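4.3 Verificação da câmara de punho no simulador

Esta secção aplica-se a quem vai repetir o ensaio de transferência da política Nishad antes de a instalar na célula real. Pressupõe que o Hostora já arranca sem erros e que o modelo da pinça Comar foi importado como descrito em 4.2. Se a importação deu avisos de escala, volte atrás. Os avisos de escala não são cosméticos, diga o que disser a janela de registo.

O artigo que acompanha o método afirma que a política treinada só com imagens simuladas se comporta no robô real «sem afinação adicional». Nós não conseguimos confirmar essa frase. Conseguimos confirmar uma versão mais modesta, com a câmara bem alinhada e a iluminação fixa, e é essa versão que os passos seguintes permitem reproduzir.

1. Feche todas as vistas do Hostora exceto a da câmara de punho. A vista livre consome memória gráfica e altera o intervalo entre imagens.

2. Carregue a cena de ensaio e ponha a simulação em pausa antes do primeiro movimento.

3. Abra a pinça até ao limite pelo painel de juntas. Não use o comando de abertura da política: nesta fase a política ainda não deve estar ligada.

4. Compare a vista obtida com a referência.
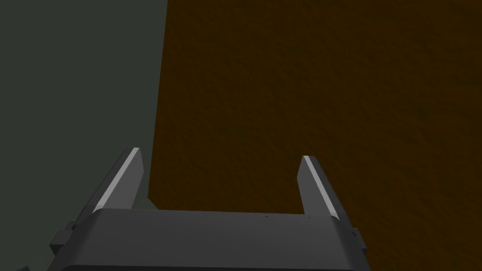 O alinhamento da câmara é a causa da maior parte dos resultados bons que depois desaparecem. Uma rotação pequena no suporte virtual chega para a política aprender a posição dos dedos na imagem em vez da posição do objeto, e a curva de treino não denuncia nada. Na referência, os dois dedos erguem-se do corpo da pinça com o vão livre entre eles, e a ponta do esquerdo fica um pouco mais alta do que a do direito. Esse desnível vem do ângulo de visão e deve manter-se. Quem o «corrigir» rodando a câmara até as pontas ficarem niveladas estará a treinar com outra geometria. A aresta entre a superfície cinzento-esverdeada e a castanha serve de segunda verificação: passa logo à direita do dedo esquerdo e inclina-se ligeiramente para a esquerda à medida que desce.

5. Se a aresta estiver noutro sítio, reponha a postura inicial do braço e repita a partir do passo 3. Não mexa ainda nos parâmetros da câmara.

6. Se a diferença persistir, abra o ficheiro de montagem e confirme a unidade dos ângulos. O conversor de modelos escreve graus e o Hostora lê radianos. O erro está comunicado desde abril e continua sem resposta.

Nota: a textura castanha tem um grão fino e irregular, sem marcas nem texto. É pouca coisa para uma rede estimar distâncias. Os autores do método apresentam esta pobreza visual como prova de robustez. Pode sê-lo. Também pode significar que a política ignora o fundo e se orienta apenas pelas leituras das juntas, hipótese que o artigo não testa e que o ensaio de ablação em 4.5 serve para examinar.

4.4 Repetibilidade da vista

Uma imagem conforme não basta. A cena deve ser carregada três vezes, com reinício completo do simulador entre cada uma, e a vista comparada de novo. Aceitam-se diferenças de até dois píxeis na posição das pontas dos dedos. Acima disso, os resultados da secção 5 não são comparáveis entre execuções e não devem ser publicados na mesma tabela. 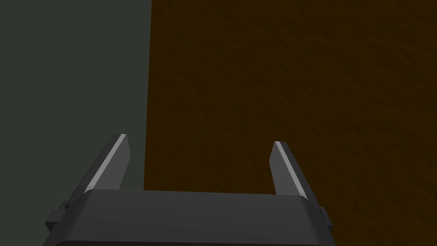

Guarde cada comparação com a semente usada e a versão do controlador gráfico. Sem estes dois dados não há forma de distinguir um efeito do método de um efeito da máquina, e já perdemos uma semana inteira por causa disso.

Cuidado: o filtro Dustex, que acrescenta ruído às imagens, vem ligado por omissão. Desligue-o antes de medir e volte a ligá-lo para o treino. Com o filtro ativo, a tolerância acima deixa de fazer sentido.

Cuidado: não ligue a política ao braço real enquanto as três comparações não estiverem conformes. Um desvio que no simulador custa uma tentativa falhada pode, na célula, levar os dedos contra a bancada.

Quanto à taxa de sucesso anunciada, recomendamos seis sementes por configuração. O artigo usa três e mostra só a média. Nos nossos ensaios, a dispersão entre sementes foi maior do que o ganho atribuído ao método, pelo que o gráfico deve incluir todas as execuções, também as más. O modelo de registo está no anexo B.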